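Anas Kamel has repaired toys in Eswood for 36 years, the last 11 of them from a converted storefront on Antwi Street. He takes in dolls, tin cars, music boxes, plush animals and anything else that people would sooner fix than throw out. We spoke at the shop in July, before he closed for his summer break.

Kamel trained as a watchmaker. He moved over to toys when a customer brought in a clockwork train that had belonged to her father.

"The movement was simpler than a watch, but everything around it was harder," he said. "The tin was bent, the paint was coming off, and one wheel had been replaced with a coat button. I charged her too little and spent two weeks on it."

After the train came a dancing bear, then a set of wind-up ducks. By 2000 he had given up watches except for a few old customers.

Most of his work now is on plush animals. Seams open, stuffing goes flat, eyes come off. He keeps drawers of glass and plastic eyes sorted by size, and says matching an eye takes longer than sewing it on.

"A child will notice if the eye is wrong. The parent says it's fine, it's fine. The child won't pick it up."

He asks every customer the same question before he starts, which is how much they want changed. Some want the toy to look new. Others want a hole closed and nothing else touched, including the stains.

"I had a rabbit with one ear almost gone. I made a new ear, a good one, and the woman cried. She wanted the old ear. Luckily I had kept it. Now I keep every piece until the toy is picked up, and for a month after that."

Prices start at $15 for a seam. The most he has charged was $3000, for a mechanical carousel that took most of a winter. He doesn't expect another job like it.

Parts are the main difficulty. He used to order springs and small gears from a supplier in Killov, but it stopped selling to small shops, and he now buys broken toys at yard sales and strips them. His back room holds 46 boxes of these parts. He has a written index for the boxes, which he admits is out of date.

Newer toys are a different problem. Many are glued shut, and opening the case can break it.

"With an old toy you find a screw. With a new one you find a seam, and you push with a thin blade and hope. I tell people before I start - it may come back in two halves."

He won't work on anything with a swollen battery, and he sends electric train sets to Ekeo Hobby across town, where the staff have the right test equipment.

Kamel teaches a repair class at the shop on Saturday mornings in the spring and fall. Students bring a toy from home and learn three stitches, how to clean plastic without clouding it, and how to mix paint to match a faded color. He says the paint lesson is the one people sign up for and the sewing is the one they use.

Asked whether he plans to retire, he said he had thought about it.

"My hands are good. My eyes are not so good, but I have a better lamp now. I'll see."

He keeps a few animals at home that he has no plans to sell, and says he is fondest of the turtles.

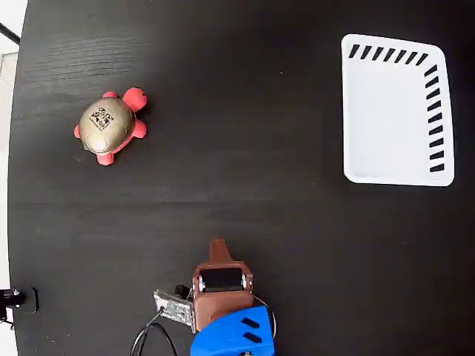
Before you bring in a toy

Remove any batteries and put loose pieces in a bag with your name on it. Don't try glue first. The shop is open Tuesday through Friday, and estimates are free.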